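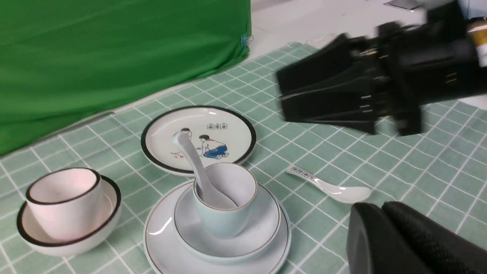 Burnville's crockery swap is coming back to the Revel on Wednesday, and I for one have already started going through my cupboards. Doors open at 6 in the evening, and it's the same deal as last time: bring dishes you don't use, take home dishes you will.

If you missed the one in July, you missed a good night. More than 100 people came through, and the line for the soup bowls went clear out to the sidewalk. I went in with a box of mugs and came out with a box of mugs (different mugs, and much nicer ones, so I call that a win).

Milan Martens, who runs Inga, the little secondhand place next to the bakery, is setting the tables again. He likes things laid out the way you'd use them at home, on a checkered green cloth, with plates and saucers sitting together so you can see what goes with what.
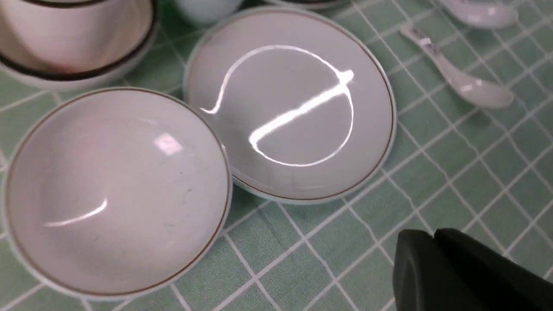 Milan has a soft spot for white china with a thin line around the rim, and he told me it's the first thing people grab. "Everybody has one saucer left from a set like that," he said. "They come in hoping to find it a friend." I have two at home myself, and no cups for either one, so I'll be there early — please don't beat me to it!

Rurnetti is bringing coffee and those almond cookies that ran out so fast in July. Getting in is free. Chipped pieces are fine as long as the edges aren't sharp, but leave the cracked ones at home. There's a limit of two boxes per household, and wrapping paper will be by the door. Parking is behind the building, and the side entrance is easier if your box is heavy.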